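How to Get Musty Smells Out of Clothes That Have Been Packed Away

Posted February 28, 2025

Every year when the weather starts to turn, I drag the storage bins out from under the stairs, pop the lids, and get that smell. You know the one -- a bit like an old basement, a bit like wet cardboard. For years I just threw everything in the washer with extra detergent and hoped for the best, and half of it came out smelling like a basement with flowers in it. I've since settled on a slower way that works much better for me, and I'm happy to walk you through it.

What you'll need

White vinegar (the plain kind, 5% is fine)
Baking soda
Your regular detergent, unscented if you have it
A bucket or a clean sink
Hangers, a drying rack or a clothesline

Step 1: Air everything out first

Please don't skip this one, even though it's dull. Hang the clothes outside in the shade on a dry day, or near an open window with a fan going. I give mine a full afternoon, and sweaters get overnight. A good third of my pile usually smells fine after this and can go straight in with the normal laundry.

Step 2: Sort by smell and by fabric

I sort on the bed in the spare room, where I can spread things out and stick my nose in them without the dog helping. Check collars, underarms and waistbands, and turn the pockets out while you're at it. Denim gets its own pile, because it takes so long to dry and holds on to odors in the thick seams. Read the care labels now too, and set aside anything marked dry clean only.
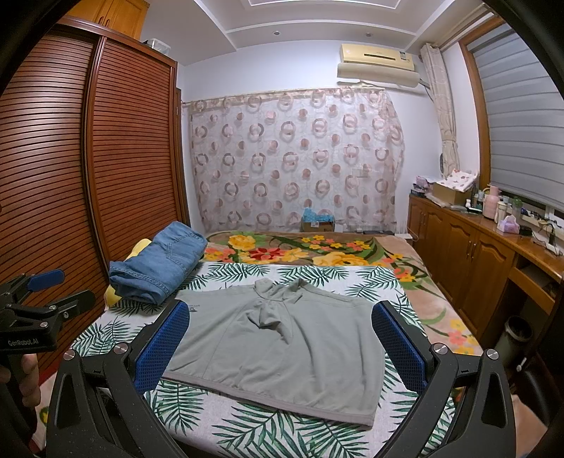

Jeans folded to one side, collar and hem ready for a sniff.

Step 3: Soak

Fill your bucket with cool water and stir in one cup of vinegar for each gallon. Push the clothes under until they're soaked through and leave them for an hour. Test dark or bright colors on an inside seam before you commit a whole shirt. And never mix vinegar with bleach, not even a splash left over in the bottom of the bucket -- the fumes are dangerous.

Step 4: Wash and rinse

Squeeze the clothes out gently and wash them in the warmest water the label allows, with half a cup of baking soda added to the drum along with your detergent. Keep the load on the small side so the water can move around. I like to run a second rinse.

Step 5: Dry all the way

Line drying in the sun is my favorite, though bright colors are better off in the shade. If you use a dryer, sniff before you start it. When there's still a whiff of must, go back to Step 3, and let things dry completely before you fold them.

Before you pack them up again

Wipe the bins out with vinegar and water and leave the lids off overnight. I pack mine in April and peek inside once during the summer.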